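Forum: Small Boats and Trailers
Thread: Winter cover, tight or loose?

vibeke_ravn
My boat is 16 feet and stands outside at Carkdale from November. Last year I tied the cover very tight and in March there was mold under all the seats. Should I leave it more loose?

Doucet_H
Tight is correct. A loose cover moves in the wind and rubs the gelcoat. You need vents.

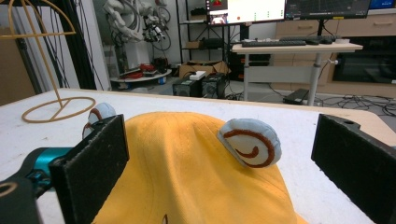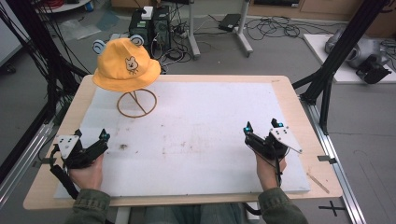
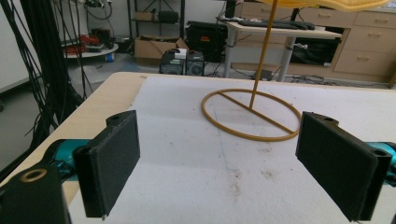
Page 4

everett.b
I don't agree with Hollis. I had two vents and still mold. Now I put a ridge pole under the cover and leave the stern open by a hand. Over 50 nights of frost and the seats stayed clean.

Doucet_H
With an open stern you will get leaves and mice, Everett.

everett.b
Leaves, yes. Mice, not yet.

vibeke_ravn
Thank you both. I will try the pole on Saturday. Does it need to be fixed to the floor, or is the pressure of the cover enough?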